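Braltalano Kitchen Tasks: Data Card

Maintained by the Anow Student Robotics Club
Contact: Teodor Gajewski, data lead
Last updated: 2025-12-17

Contents
The release holds 1,000 recorded episodes, of which 815 are labelled complete. Incomplete episodes are kept in a separate folder and should not be used for scoring.

Collection
Members recorded all episodes on a kitchen counter during the October term. Each operator completed the club's safety module beforehand.

Labels
Every episode was checked by 2 members. Disagreements were settled by the data lead.
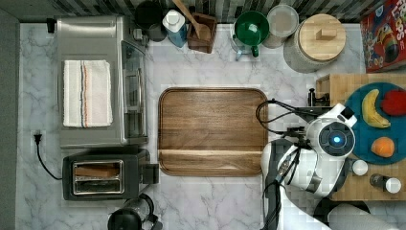

Vol. 2, No. 5

The counter layout, with fruit and a pepper on the plate beside the arm, is catalogued under "produce".

Use
Coursework and non-commercial research only. Please cite the volume and number.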